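The Open House Cookie Has to Go

My neighbor put her place on the market in November, and by the second morning it smelled like a bakery. Her agent, from the Hundach office, had brought the dough in a cooler. I walked through with everyone else, ate two, and still noticed the water stain over the tub.

I've bought two houses and sold one, which makes me no expert, but I do own a pair of eyes. Staging has gotten out of hand. The quote I got from Okia was $989 for a weekend, and that covered pillows, a bowl of lemons, and a throw blanket draped as if somebody had just fainted under it. Lemons! I have never met a person who keeps 19 lemons on a counter.

Ilse Thiele, who sold my last house, took a dimmer view of all this. She told me to spend $100 on paint, fix the gate, and get my junk off every flat surface. I grumbled. Then I spent a whole evening looking at my flat surfaces, and I had more to say against them than any buyer would. 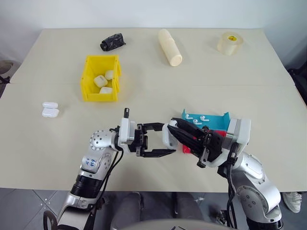 A roll of tape, a crumpled bit of black, and other tabletop clutter.

The listing photos are worse than the lemons. One house on Melnyk Street had a living room that looked fit for a wedding with a band. I drove over at 4 p.m. and found a room where you could touch the sofa and the TV at once, if you had a reason to. The gas to get there was mine.

Sellers will say it works, and maybe it does. But the buyer pays for the lemons in the end, tucked into the price somewhere between the roof and the commission. I'd sooner have the $609 my last inspection cost me knocked off, and a frank word about the tub.

My neighbor's place is still for sale. They've moved on to banana bread.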